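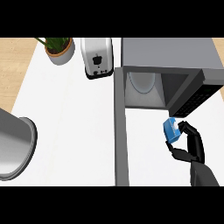
3 min read · 8 replies

Equipment Planning Board > Capital Requests > Multi-fingered hand or two-finger gripper for the kitchen cell?

ristberg_lab_ops
Original post

Our department is preparing its equipment request for the next budget year, and the draft must be submitted in July. The kitchen cell currently exists only in simulation: countertop, toaster, microwave with what appears to be its door open, and a black arm with a multi-fingered hand holding a small blue box near the oven cavity. The request would fund the physical version.

We have two quotations. The first is from Konstantinidis for an arm with a multi-fingered hand. The second is from Istmont for the same class of arm with a parallel gripper. The hand alone accounts for 50 percent of the Konstantinidis total. I would appreciate the views of members who have taken either option through a purchasing review.

procurement_desk_4
Before comparing totals, please confirm that both quotations cover the same items. In our last review, one supplier included the mounting plate, cabling and controller license, and the other listed them as optional. The difference disappeared once they were added.

hallway_b
I would advise against the hand at this stage. We purchased one and budgeted nothing for spare parts. It was out of service for 13 weeks in its first year while finger assemblies were on order. A gripper will hold a small carton perfectly well.

ristberg_lab_ops
The carton is only one of the tasks. The plan also lists opening the microwave door, pressing the panel buttons and operating the toaster. Our staff do not believe a parallel gripper can complete the full list without tool changes.

hallway_b
Then budget for tool changes. Two gripper fingertips and a simple button probe would cost far less than the hand. I have read many requests in which the most complex item was justified by the least frequent task.

wexcombe2
I respectfully disagree with the previous poster. If the simulation work has been carried out with a multi-fingered hand, a change of end effector means repeating much of it. Staff time belongs in the comparison even though it is paid from a different account. Our finance office initially refused to consider it and later accepted a one-page estimate.

procurement_desk_4
Ours would not accept it. Members should check local rules before relying on that argument.

rastuvau_facilities
A point on the room itself. The layout has a long white countertop with the microwave door swung out across it, and the arm works on the control panel side of that door. Please establish where the base will be mounted before the purchase order is issued. At Rastuvau we ordered a standard pedestal and then found that the arm could not reach past an open cabinet door. The replacement mount took 16 weeks to approve because it was classified as building work.

Kindly also budget for appliances. They are inexpensive, but they will be struck and dropped, and a replacement microwave with a different panel will disturb your schedule. We now purchase three identical units at the start.

ristberg_lab_ops
Thank you. Neither the mount nor the duplicate appliances were in our draft. Both have been added, and I have asked Istmont and Konstantinidis to requote with spares and a service plan listed separately.

wexcombe2
Please ask each of them for the lead time in writing as well. Some suppliers will hold a quotation for 80 days, and that may not carry you through your approval period.

hallway_b
I maintain my position on the hand, but a service plan with a stated repair time would remove most of my objection. I would ask to see that figure before the draft is signed.

ristberg_lab_ops
Understood. Konstantinidis has acknowledged the request. Istmont has not yet replied.

Log in to reply to this topic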